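Projektbericht: Einrichtung und Wartung der Simulationszelle „Sarantis“
Bearbeitet von: Iraklis Spanos
Betreuung: Clotilde Brunet

1. Aufgabe

In meinem Projekt habe ich die Maschine eingerichtet und gepflegt, auf welcher die Wohnungssimulation für unseren mobilen Roboter läuft. Der Rechner heißt im Labor Sarantis. Er führt die Simulation Surkex aus und speichert die Kamerabilder. Als ich das Projekt im Dezember übernommen habe, brach ungefähr jeder dritte Lauf ab, und der Grund dafür war nicht dokumentiert.

2. Einrichtung

Zuerst habe ich den Grafiktreiber neu installiert und die Version fest eingestellt, damit sie sich bei einem Update nicht mehr ändert. Danach wurde die Wohnung „Curnelthorpe“ geladen. Sie enthält einen Bereich mit Esstisch und schwarzen Stühlen auf dunklem Holzboden, ferner ein Bett und ein Fenster mit Blick auf eine Straße. Die virtuelle Kamera wird über eine Textdatei positioniert.

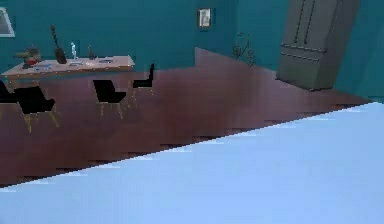 Die Auflösung der Kamera habe ich absichtlich niedrig gelassen. Bei höherer Auflösung war der Speicher der Grafikkarte nach 30 Minuten voll, und das Programm wurde ohne Fehlermeldung beendet. Mit der niedrigen Einstellung sind die Kanten stufig, aber für unsere Tests der Navigation ist dies ausreichend.

3. Fehlersuche

Im Protokoll habe ich 137 Abbrüche gefunden. Die meisten hatten denselben Ablauf: Der Dienst für die Texturen startete später als der Dienst für die Kamera. Ich habe deshalb die Reihenfolge im Startskript geändert und eine Wartezeit eingebaut. Frau Brunet hat mir außerdem empfohlen, den Zwischenspeicher jeden Mittwoch zu löschen. Dafür gibt es jetzt ein kleines Skript.

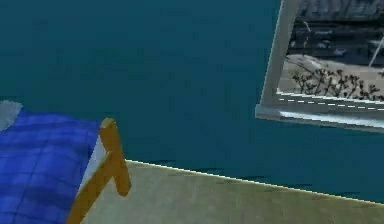

Nach der Änderung habe ich 50 Läufe hintereinander gestartet, davon ist einer abgebrochen. Die Ursache dieses Abbruchs konnte ich nicht klären. Kleine Darstellungsfehler an den Übergängen zwischen Wand und Boden sind weiterhin vorhanden. Ich vermute, dass sie aus dem Raummodell kommen und nicht aus der Grafikkarte, habe dies aber nicht geprüft.

4. Offene Punkte

Der Lüfter des Rechners ist laut und sollte getauscht werden. Das Ersatzteil ist bei der Firma Sataden bestellt. Auch die Datensicherung muss bis jetzt von Hand gestartet werden. Die Anleitung dazu liegt im Projektordner, zusammen mit dem Startskript und der Konfiguration der Kamera.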